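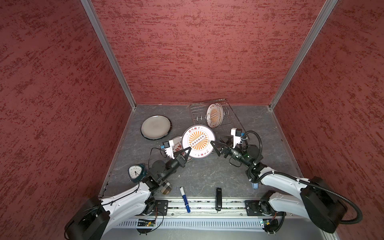 White slogan plate with orange sunburst and red lettering, with the gray dark-rim plate at upper left.

Berketti Slogan Plates and Gray Dark-Rim Plates

Sold singly or in mixed sets by Brasar Tableware

The slogan plate is white with a thin dark ring at the edge and an orange sunburst in the middle. Red Chinese characters run along the top and again along the bottom. The top line reads 該吃飯了, "time to eat."

The gray plate is a plain round ceramic plate with a charcoal rim and a slightly glossy center. Many cafes use it for mains and keep the slogan plate for snacks, dumplings and shared dishes.

Ordering

Minimum order is 45 plates, in any mix of the two designs. Orders of 100 or more ship free within the lower 48 states. We keep around 300 of each design in the warehouse, and larger orders take an extra two weeks.

Plates are packed on edge with card dividers. Please open the carton from the side marked TOP and check for chips before signing. Breakage has to be reported within three working days, with the carton number.

Care

Wash both designs before first use. Use a soft sponge on the printed center of the slogan plate and avoid steel wool. Do not put either plate under a broiler or over a direct flame. Stack by design, with a paper or felt liner between plates if they will be stored for a long time.

Matching items

Furtună soup bowl, gray
Driltent plate rack, countertop
Felt liners, pack of ten

The next delivery of slogan plates is due in October. Back orders are filled in the order they come in.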